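Hollport writer's radio play about a cannery town picked up by Culura

A radio play by Hollport writer Lai-ching Hsieh has been taken up by the audio producer Culura and will be recorded in August.

The play, Zirnwood, follows two sisters who come back to a small cannery town to clear their late mother's flat and find that she had been lending money to half the street. It runs to 70 minutes and has a cast of six. Culura announced the commission on 25th June, alongside two other new dramas by first-time radio writers.

Hsieh began the story as a novel and gave up on it after 12 chapters. She said the parts she kept going back to were the arguments, and that a friend in her writing group eventually told her to take out everything else and see what was left.

"It was nearly all people talking in kitchens," she said. "I'd been putting weather and furniture round it for two years and I didn't much like any of the weather."

The first draft of the script was finished last winter and sent to Culura's open call for new writing, which had 1154 entries. Hsieh heard in the spring that she was on the shortlist and was asked to rewrite the last third, where a third sibling used to turn up. He has been cut. Some of his lines have gone to a neighbour, and one speech survives in full as a message left on an answering machine.

The commission comes with a fee of £3000 and a period of work with a script editor, Lok-yiu Yau, who has edited several serials for Culura and will also direct the recording.

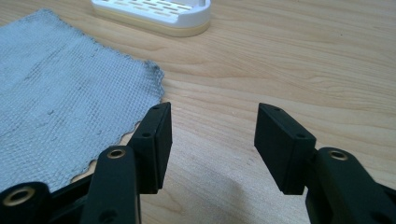

Much of the editing so far has been to do with sound. On the page, Hsieh had described the mother's flat in detail, and very little of that could be heard, so she and Yau went through the script deciding which objects the listener needed. A pale wooden table with a thin grey-blue cloth lying on it can be there in a stage direction for the actors' benefit, but on air it only exists if somebody puts a cup down or mentions it. The sisters now spend one scene sorting cutlery into two boxes while they talk, and the older one keeps stopping when she is about to lie.

Yau said the script had arrived in better shape than most. "The voices were already different from each other, and that's the thing that takes longest to fix," she said. "What we've worked on is how you know where you are at the start of each scene. Lai-ching likes to begin in the middle of a row — that's fine, but the listener has to find out fairly soon whose house it is."

The money-lending plot is partly drawn from stories Hsieh was told as a child by an aunt, although she said none of the characters is based on a member of her family. The ledger the sisters find, with its initials and small weekly sums, came from her own reading about savings clubs. An early version had long passages read aloud from it. Only four entries remain.

Casting is under way and no names have been given. Culura said it hoped to use actors from the area for the smaller parts, including the neighbour and the rent collector.

Hsieh is also working on a second script, a comedy with the working title Tseng, set in a driving school. She has not shown it to anyone yet and said it was still too long.

Zirnwood is expected to be released towards the end of the year. A reading of the opening scenes will be held in Hollport before then, with the date to be confirmed once the cast is in place.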